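3. Mise en place sur la table

3.1 Choisir l'emplacement

Posez le boîtier Tarnura sur une surface plane, stable et sèche. Une table en bois convient très bien. Laissez un peu d'espace entre l'arrière du boîtier et le mur – le câble ne doit être ni pincé ni plié à angle vif.
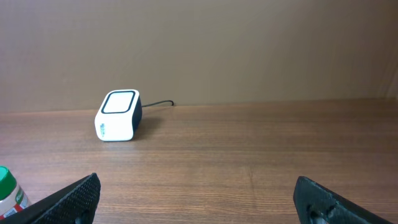 Fig. 4 – Boîtier posé sur la table, cadre noir vers le haut, câble dégagé sur la droite.

1. Essuyez la table avec un chiffon doux, sans produit gras.
2. Posez le boîtier sur une de ses faces, le carré bordé de noir tourné vers le haut.
3. Déroulez le câble à plat, sans le faire passer sous le boîtier.
4. Attendez 16 secondes après le branchement avant de toucher la face supérieure.

Attention : ne tirez jamais sur le câble pour déplacer le boîtier.

3.2 Ranger le reste de la table

Placez le panier de rangement au bord gauche, dans le sens de la profondeur. Les sachets de snacks vont dans le panier, jamais sur le boîtier. Charge maximale sur la face supérieure : 200 g. 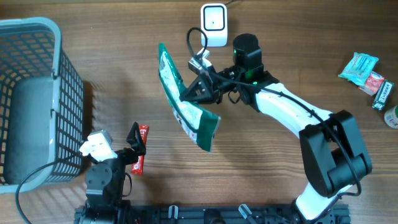
5. Prenez les sachets par le haut, un par un, et couchez-les au fond du panier.
6. Vérifiez les soudures. Un sachet ouvert se range à part, dans une boîte fermée – les miettes rayent le vernis et s'infiltrent sous le boîtier.

Remarque : le panier ajouré se lave à l'eau tiède. Le boîtier, lui, se nettoie à sec.

Pour les pièces de rechange, voir la section 7 (réf. câble 2 848, réf. panier 2 555).

Rédaction : Florin Jitaru, Prurnetix. Révision du 28 nov. 2010.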